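Can a senator vote by proxy in committee while in quarantine? 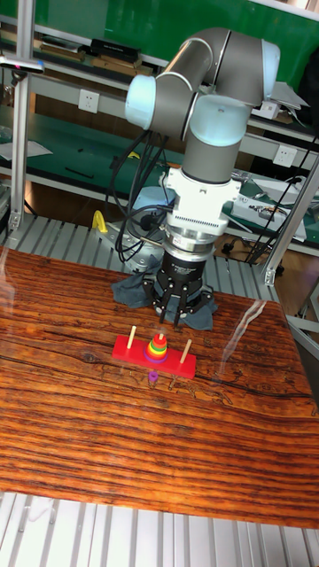
Asked by Wian Maluleke, 2021-01-14
Tags: senate, committee-procedure, quorum, proxy

I am trying to get the rules straight for a civics handout. My understanding is that a US senator who is isolating at home cannot vote on the floor by any remote means. The House adopted a proxy arrangement last year and the Senate did not. What I can't work out is committee business. I have read in one place that absent senators vote by proxy in committee all the time, and in another that a measure cannot be reported unless a majority of the committee is physically present. Both can't be fully right, or I am missing how they fit together.

Specifically:

Does a proxy count toward the quorum needed to report a bill or nomination?
Can a proxy vote change the outcome of the motion to report?
Does joining by video count as being present?

I'm after the rule text if possible. News articles tend to blur the floor and the committees.

3753 views, 2 answers

Answer by Treasa Mac Suibhne (accepted)

The provision you want is Senate Rule XXVI, paragraph 7. It deals with quorums and proxies separately, and the two sources you read were probably each describing half of it.

Quorum to report. Under paragraph 7(a)(1), no measure, matter or recommendation may be reported from a committee unless a majority of the committee is physically present. A proxy does not make anyone physically present, so the answer to your first question is no.

Proxies. Paragraph 7(a)(3) leaves it to each committee to decide whether to allow them. Where they are allowed, the absent senator must have been informed of the matter and must have affirmatively asked to be recorded. A committee can adopt tighter rules of its own, for instance requiring the proxy in writing or limiting it to a named question. You have to read the rules of the specific committee.

Effect on the outcome. The same subparagraph says the vote to report requires the concurrence of a majority of the members who are present. Proxies may be cast and recorded, but they can't supply that majority. Take a committee of seven with four present. If the four split evenly, the motion fails, even if all the absent members sent proxies in favor. In the other direction, proxies against can defeat a motion that has a majority of those in the room, unless the committee's own rules say otherwise. On amendments and other questions short of reporting, proxies can decide the result if the committee permits them.

Video. Hearings have been held with senators and witnesses on video since last spring. Taking testimony needs a much smaller quorum, which the committee sets for itself. Reporting is different, and "physically present" has not been read to include a video link.

For the handout I would put floor, reporting and hearings on separate lines. Most of the confusion comes from treating them as one thing.

Comments

Wian Maluleke: Clear, thank you. Is there any penalty if a bill is reported without the quorum?

Treasa Mac Suibhne: A point of order can be raised on the floor that it was not properly reported. If no senator raises it, the bill generally moves along.

Noreen Dunne: Worth adding that polling members outside a meeting doesn't get around this either.

Answer by Ultan Hayes

pretty sure they can all vote from home now, they changed it last June because of the virus. my representative did it

Comments

Ximena Carrillo: That is the House. The proxy resolution there passed in May and has no effect on the Senate. It also requires another member to cast the vote in person, so it isn't voting from home.

Ultan Hayes: ok, didn't see it said senator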